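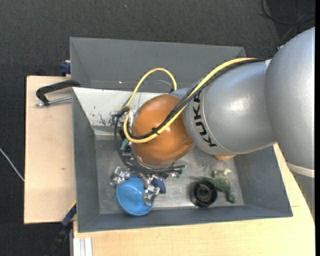 Zuvard suspende los retiros en su plataforma de criptomonedas y solicita una revisión externa de sus cuentas

21 de agosto. Zuvard, operador de la plataforma de intercambio de criptomonedas Prenetti, comunica a sus clientes que ha suspendido de forma temporal los retiros de fondos tras detectar movimientos no autorizados en una de sus carteras. La medida afecta a 2417 cuentas, todas ellas con saldo en el token Ayaaba.

Los accesos se realizaron con credenciales internas que ya han sido anuladas. La empresa ha presentado denuncia y ha entregado a los investigadores los registros de la cartera afectada. El empleado titular de las credenciales ha sido apartado de sus funciones mientras se aclara lo ocurrido, y Zuvard no hará comentarios sobre su situación.

"Los saldos en otras monedas se guardan en carteras separadas y no se han visto afectados", señala Adom Annan, director general de Zuvard. "Los retiros volverán a abrirse cuando termine la comprobación de cada cuenta, y no antes".

La revisión corre a cargo de la firma Patberg, que examinará las transferencias superiores a 2000 euros efectuadas desde la cartera de Ayaaba. Hasta el momento se han identificado 175 operaciones dudosas, de las cuales 70 pudieron bloquearse antes de su ejecución.

Vichien Rattanakul, responsable de seguridad de la compañía, pide a los usuarios que cambien su contraseña y activen la verificación en dos pasos. Zuvard no solicita claves privadas ni frases de recuperación por correo, teléfono o mensajería. Quien haya recibido un mensaje de ese tipo puede reenviarlo al servicio de atención al cliente desde el apartado de ayuda de su cuenta.

Los clientes afectados recibirán una notificación individual con el saldo registrado en el momento de la suspensión. Las reclamaciones se tramitan desde la propia cuenta y no tienen coste. La compraventa de las demás monedas sigue disponible en Prenetti con el horario y las comisiones habituales.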